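Lists > Kirarville Automation Users > Archive > Household tasks
Search this list
Jul 25, 2023
Posted by the Grolis bench maintainer

Re: Can any of them do laundry yet?

> We run a small linen service out of Iddale and I've been asked to cost
> out a two-arm cell for folding. The vendor talk makes it sound ready.
> Is it? I don't need hotel sheets done, only staff shirts, one size, one
> colour. Happy to pay for a slow machine if it doesn't need a minder.

Short version: for one garment, one colour, placed flat by a person, partly. For a bin of shirts out of the dryer, no.

Folding is the easy half. Once a shirt is flat and both top corners are held, the rest is a set of arm trajectories that a decent controller will repeat all day. The trouble is getting to that state. A shirt in a heap has no fixed shape, the corner you want is usually underneath, and from overhead a sleeve and a hem look much the same. On the Grolis bench we gave each attempt a limit of 12 regrasps. Most of the failures hit the limit before a single fold was made.

The second problem is layers. Parallel fingers close on whatever is between them. If you want the top layer only, you are relying on finger height being right to a few millimetres over a surface that moves when touched. If you want both, you get both plus the table cover. Wrist cameras help up to the moment of contact, then the fingers hide the part you need to see. We tried the Jafri fingertips with a softer pad in November and saw fewer slips, but no improvement in layer selection.

Rigid items are a different matter. Anything with two firm sides and some clearance is routine, and I'd have no concern about putting that on a shop floor.

Overhead view first, then three from the wrists:
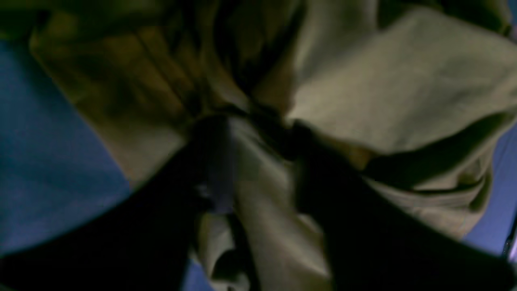
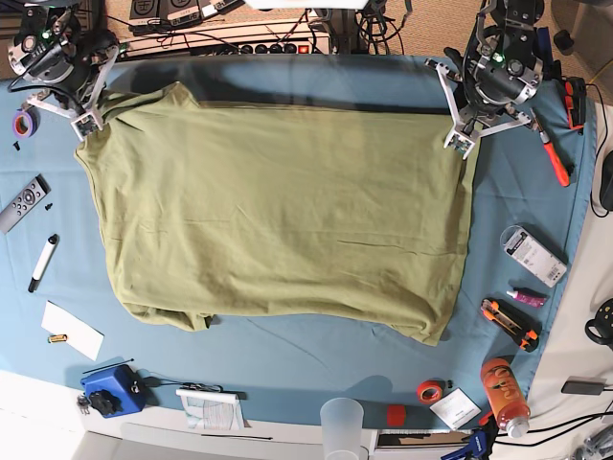

Correction, the overhead is the one just above this line.
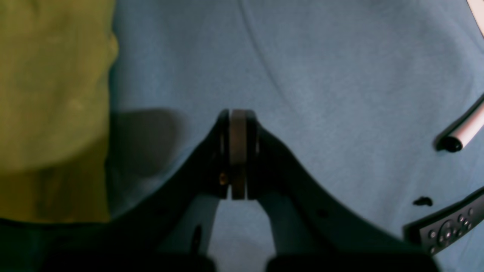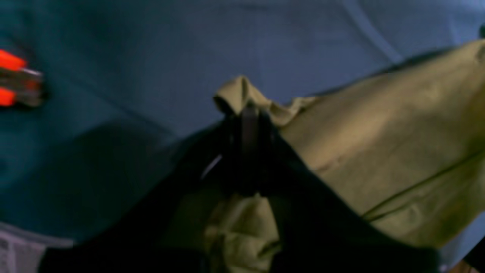

On cost, the arms are the smaller line. Budget for someone to reset the cell, and for over 300 recorded attempts per garment type before you trust any success figure. Change the fabric weight and you start again. Our own numbers fell badly when we went from a heavy cotton to a polyester blend, with nothing else altered.

If your staff can lay each shirt out square, ask the vendor for a run of 7 consecutive shirts without intervention, using your shirts – not theirs. Ask for wall-clock time including regrasps. If they quote only the fold time, add the rest yourself. Our best was 4 minutes per shirt, and a person at the same table has no trouble beating that.

I can send the attempt log off-list if it's any use. It is a plain CSV and the column names are poor.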